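Drawer week, part 2

Posted 3/24/26

Quick one, bus in ten. The Sinach set is at 2569 episodes now and I still dont trust it. Drawer task again all afternoon. Open, put something in, close. Then again. 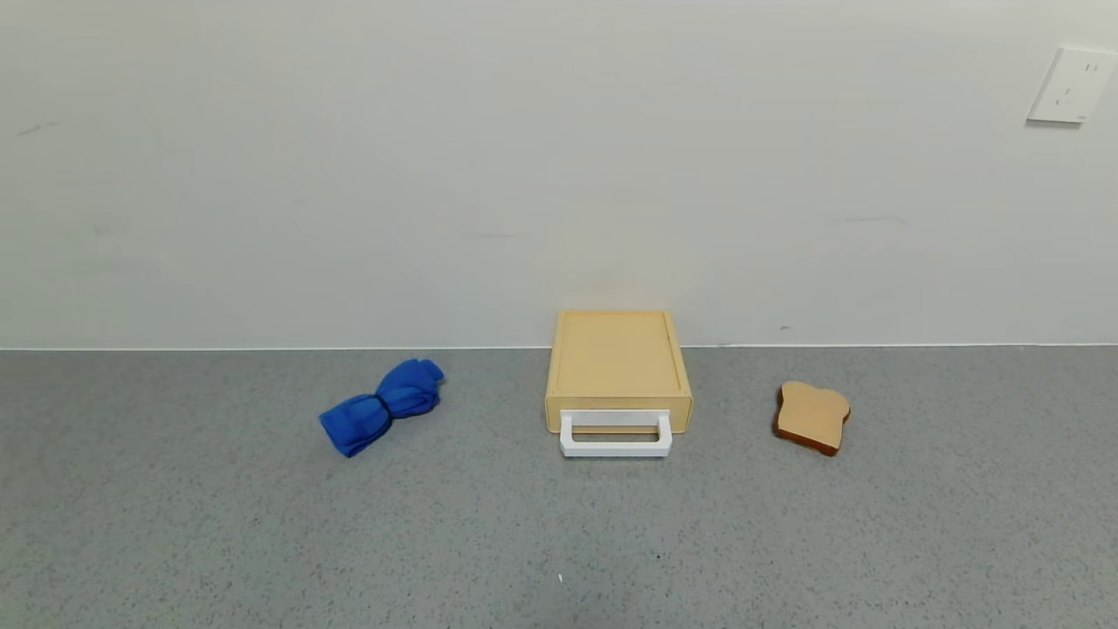

Resets are where the time goes. Everyone asks about the policy, the network, whatever, and I spend my day putting stuff back. My rule for now: nothing goes back to the exact same spot. Blue cloth on the left, toy bread on the right, fine, but twist the cloth differently, turn the bread a bit. Otherwise the model just learns a place on the counter and reaches there with its eyes shut. Ask me how I know. (June. Whole batch, 700 episodes, binned.)

Other thing, the handle. Wrist view matters way more than I figured for lining up on it. From the head camera the approach looks perfect and then the fingers are off to one side and you only see it in the wrist stream. So both streams get checked before an episode is kept. Slow. Worth it I think.
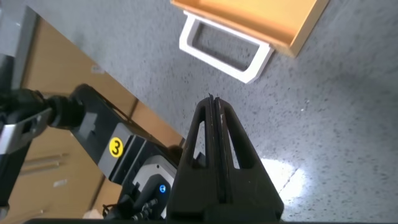
Kulap Intarasuk wrote in after the last post to say I should be keeping the failed grasps too, tagged, as long as the recovery is clean. She does that on Dividden and gets fewer stalls at the drawer. Fair point. I was deleting everything that wobbled. Going to keep up to 10 percent recoveries in the next batch and see waht happens.

Also slowed my approach down. I was rushing the last bit before contact and it shows in the playback, all jerky.

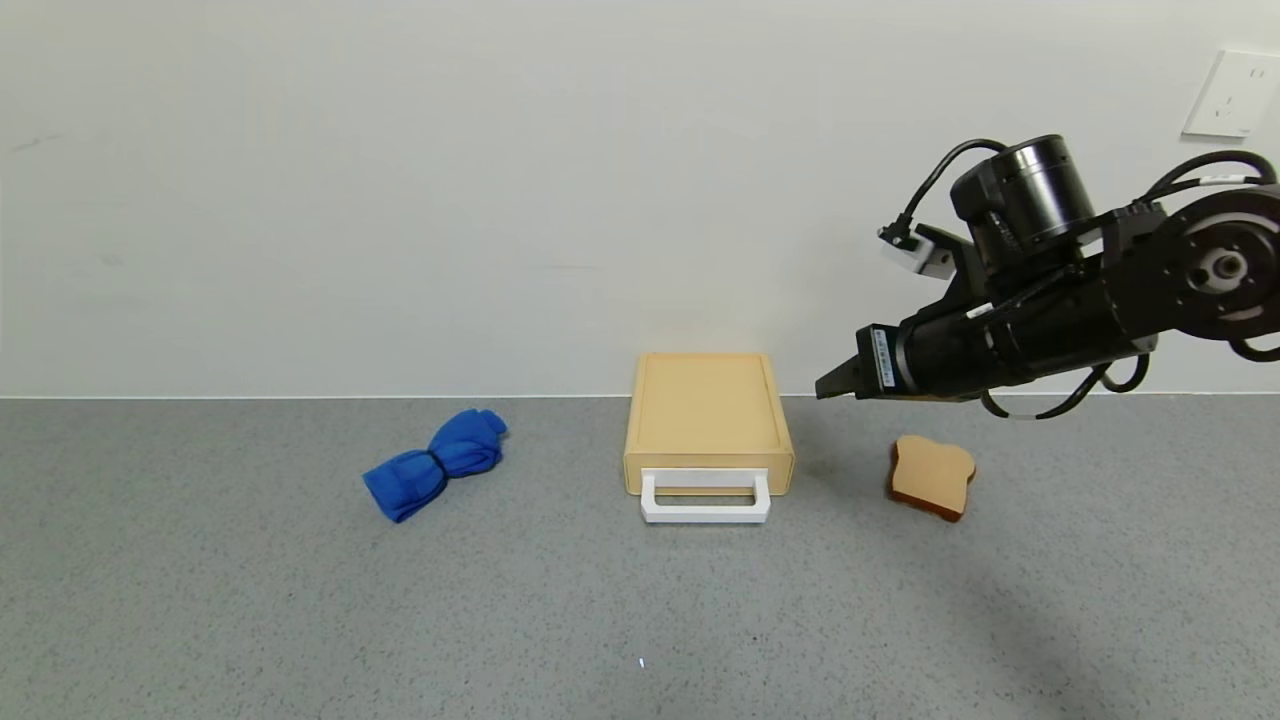 Still to do

Fix the timestamps on the wrist stream. Relabel the early stuff. Ask Stevano about the spare drive, mine is nearly full. More tomorrow if I get 2 hours in a row.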